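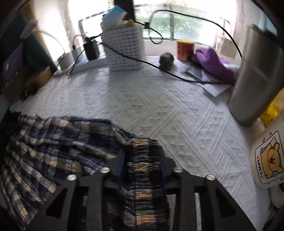

Home collection check: garment handling, waistband set
Site: Staden, upstairs room
Checked by: Sanne Claeys
Collector: Lok-yiu Leung
Visit: Sunday, 10:15 start

1. Grippers and hands
Screws tight on both units: OK
Fingers close evenly, no grit in the linkage: OK
Sleeves and loose cords kept away from the linkages: OK
Comment: Lok-yiu had the wrist loop off for the first few takes. Put back on.

2. Work surface and cables
Surface steady, does not shift when pulled: OK
Cables out of the reach area: Needs work
Comment: Run the black cables along the window side and tape them before the next visit. Griet has tape in the Bultetti kit bag.

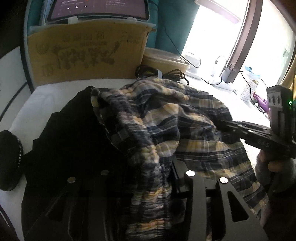 3. Garment and grasp variety
The task sheet asks for grasps at the waistband, at the hem and in the middle of a fold. Each take should start from a fresh heap, dropped and left as it lands. Plaid is good for this set. The gathered elastic shows up well against the wide folds, and a labeler can tell at once which part is the waistband. Black cloth next to it is harder to read, so keep it to one side unless the sheet calls for mixed piles.
Start positions varied: OK
Waistband grasps: OK
Hem grasps: Too few, add 29 at the next visit

4. Lifting
Garment clears the surface before the take ends: OK
Hold for 2 seconds, then release: OK
Slips and drops kept in the set and tagged: OK
Comment: Do not delete drops. Nathalie Van Rooij needs them for the Jedell training run.
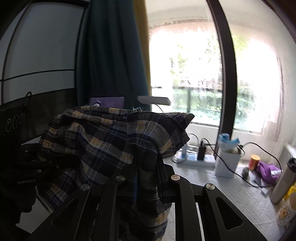 5. Light and privacy
Daylight steady during each take: OK
Mail, names and faces out of view: Check again at review
Comment: Paper left by the window should go in a drawer before recording.

6. Files
Takes logged: 774
Takes rejected: 2, both for a late start
Copied to the Lukoševičius drive: Yes
Second copy: Open, Sabina Uddin to do

Result: Passed with comments. Items 2 and 3 to be rechecked in April.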